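Clukden Hand-Held Gripper Set
Section 2: Pairing and First Session

Before you start
Charge both grippers until the light on each handle stays green. Work in a well-lit room with a table or other flat surface at waist height.

1. Hold the left gripper by its handle and press the power button for 2 seconds. Repeat with the right gripper.
2. Open Furora on your computer and choose Add Pair.
3. Check that each marker cube sits firmly on its mount. The printed faces must be clean and free of tape.
4. Wipe the lens with the dry cloth supplied.
5. Bring the grippers in front of you and turn each one slowly until Furora shows a check mark beside both.

CAUTION: Do not pick a gripper up by its marker cube. A loose cube will spoil the tracking, and the pair must then be calibrated again (Section 11).

6. Close and open the fingers fully, three times. The soft fingertips should meet evenly.
7. Press Record and carry out the task at normal speed. 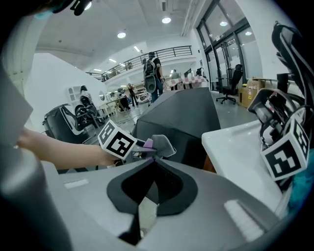

8. Press Stop before you put the grippers down.

Note: Other people may walk through the room during a session. Keep your sleeves and hands from covering the cube faces.

Note: One session can run up to 32 minutes. Longer tasks are saved as separate files.

If a gripper drops out, Furora shows error 13. Turn that gripper off and go back to step 1.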